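Skemley Travel Board > Towns and Short Trips > Is Mandance worth three nights?

tincuta_p
Hello all. I am planning a trip in November with my mother and we think to stay three nights in Mandance. The guide we have makes it sound very big and busy, but on the map the old town looks small. Is three nights too much? We like to walk slowly, eat well, and see one museum per day, no more. We come by train from Tilow.
Tincuța

DeclanPaewai
Two nights is plenty. I did the old town, the river path and the market hall in one day and was in the pub by 4. Spend the third night in Tilow, where the restaurants are better anyway.

cornel.o
I must disagree with Declan. I lived in Mandance for two years and I was still finding new streets when I left. If you only walk from the station to the market hall and back, then yes, one day. But the upper quarter needs a full morning, and with your mother I would take the 15 bus up and walk down. The steps are steep, 132 of them from the square to the church, and there is no handrail on the last part.

tincuta_p
Thank you Cornel, this is very useful. My mother has a bad knee, so the bus it is. Do you buy the ticket from the driver?

cornel.o
From the machine at the stop. The driver will sell you one but it costs more, and he wants exact coins.

DeclanPaewai
Fair enough about the upper quarter, I never went up. I still say the evenings are dead in November. Half the places on the river were shut when I was there.

J_Lenz
The river places close early in the season, this is true. The ones behind the market hall stay open. We ate two times at Marinescu, it is a family place with perhaps ten tables. Order the bean soup and leave room for the plum cake. Please reserve, we were turned away the first evening.

cornel_dobre
Marinescu was better before they changed the menu. Now the soup is salty and you wait long. I would go to the bakery beside the post office, they make hot lunches until three.

J_Lenz
We must have had different soups, Cornel! Mine was very good. But I agree about the waiting.

tincuta_p
I will try both and report. We have decided for three nights, and the hotel has given us room 307, which I hope has a lift near to it.

J_Lenz
Ask them for the courtyard side. The street side gets the delivery vans from five in the morning.
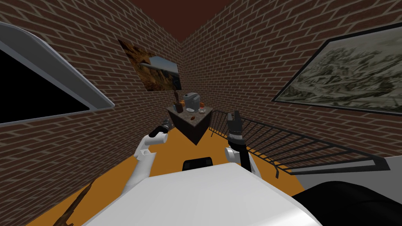
Brick walls and orange-yellow floor, computer render. Posted by J_Lenz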